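Student Work > Year 2 Projects > Workrooms and Storage > Report

Sorting the small parts: a shared table and what ends up on it

Mayuree Klinhom

1. What I set out to do

Our workroom at Bekesmont has one big table that everybody uses and nobody puts things back on properly. The project was to find out why small boxed items go missing or get mixed up, and try a cheap fix. I had 3 weeks, later than planned because the room was booked for most of December. So the first week was basically reading old stock sheets in the corridor.

2. How things were before

Items come in from the stores in Sangkhawat in whatever packet they were sent in. Someone opens the delivery, takes what they need, leaves the rest. Stock sheet is on a clipboard by the door, last filled in properly before the summer. I asked 10 people who use the room where they would look first for a spare part. Most said the table. Two said the cupboard, one said they just order a new one.

Ordering a new one is the expensive answer. It is also the quick answer if you have a hand-in that afternoon, so I do understand it.

3. Method

Kept it simple. Labels first, then a fixed place on the table, then a sign-out line on the sheet. I did not change the cupboard at all, wanted to see what the table did on its own.

Label text was a problem straight away. First version had the full stores code, which is long and looks like every other stores code. Second version had a plain name in big letters and the code underneath in small. People could read this one without picking the box up. Handwriting was banned after the first day, mine included.

For the check I went in at 9 in the morning and again before the room closed, and compared the boxes against the sheet. 23 checks in the end. A few got missed when I had lectures, these are left blank in the table in the appendix and not guessed.

4. What happened

Things in labelled boxes mostly came back. Things still in their delivery packets mostly did not, or came back in the wrong packet, which is worse becuase you think you have it. The sign-out line was used well at first and then tailed off. By the last week it was me and one other person writing in it.

The Fidosska packets were the worst for mixing up. Same size, same colour, and the only difference is a digit on the end. I had one week where I put them away wrong myself and only noticed at the evening check. I have left that in the results as it is a fair picture of what the packets are like.
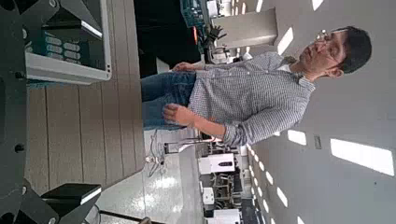

The table itself was not a neutral place either. It gets used for everything, so each time somebody needed the space the boxes were shoved to one end, and after a few shoves they were out of order. Next time I would mark the spot on the table with tape so there is an obvious place to shove them back to. Ukport do a reusable tape for this, I got a price but did not buy any in the end as the budget was gone on label sheets.

5. Problems with the project

Short run. Everyone knew I was checking, so they were probaly on best behaviour for the morning one at least. And I never got the old sheets to match up with what was in the cupboard, so the before numbers are weak and I would not lean on them.

6. What I would do next

- tape on the table
- labels on the end of the box as well as the top
- throw away the clipboard, put the sheet where the boxes are
- do the cupboard, which needs 30 minutes and a bin bag

Label template and the check sheets are in the appendix. Spare label sheets are in the drawer under the printer if the next group wants them, please take the big ones first.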